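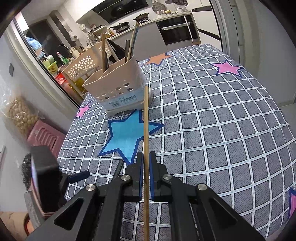
The Chopstick Tutor

Sobia Malik has put the same chopstick into the same holder so many times that she now does it at dinner without meaning to. Her guests get theirs handed over upright, held at the middle, pointed at the ceiling.

She is a demonstrator, a job that didn't exist when she left school and that her mother still describes to relatives as "computers." A company called Canodham pays her to do household chores with a hand-held gripper: two jaws, a blue pad on each fingertip, a trigger to close them. She squeezes and the jaws shut on a chopstick. A camera riding on the tool records what the jaws were looking at, and later a robot arm with the same sort of fingers is asked to make something of it.

The kitchen table is her classroom. It has a gray cloth with a white grid and large cartoon stars on it, pink and orange and sky blue, and a beige plastic caddy that still wears its barcode. The soybeans in the plastic bag are nothing to do with the curriculum. They are soybeans.

"People expect a lab," she says. "Then they see the wok."

The engineers like the wok. A robot that has only ever met chopsticks on a bare white bench tends to fall to pieces when shown a tablecloth, and Canodham would prefer this to happen before a customer is watching. So it sends the grippers out to real kitchens, with real clutter, and takes whatever comes back. Malik's target is 70 good demonstrations in a session. A demonstration is good if the stick goes in the holder, stays in the holder, and she didn't sneeze.

The man who decides what counts is Donal Fitzgerald, who spent years on the older method. In that one the person sits in a chair and drives the robot from a distance, using a pair of handles and a video feed. His system was named Miren, and he speaks of it the way other men speak of a boat they had to sell.

"Miren could pick up an egg," he says. "It took me 4 minutes and I had to lie down afterwards."

Remote control has its defenders, and Fitzgerald is still half one of them. When you drive the real arm, you get the real arm's mistakes, and every motion you record is one the machine can make. A person with a gripper in her fist has a wrist, an elbow and a shoulder that no robot on the payroll can match. Malik was once asked to redo a whole afternoon's work for being, in the words of the feedback form, too supple.

What she gets in exchange is speed. She feels the tool in her hand and knows when the grip is off, and a chopstick is a rude little object to grip. It is long, it is thin, and it rolls. Pinch it low and the top wanders. Pinch it hard and it swivels between the pads like a compass needle. She prefers to have it standing straight up before she goes anywhere near the caddy, then come in slowly, looking past the stick at the compartment she wants.

None of this is written down. Fitzgerald tried, early on, and produced a 2-page guide that she describes as being mostly about safety. The robot, Vulis, gets no guide at all. It gets the recordings, and it picks up whatever is in them, including her habit of pausing just before the drop. Vulis pauses too. It has no reason to, and it looks very thoughtful doing it.

By June it was getting the stick home on 86 tries out of a hundred. The rest went on the floor, down the side of the caddy or, on one occasion, firmly into Fitzgerald's coffee, where it was released with every sign of satisfaction.

Spoons are next. Malik has already asked for more money.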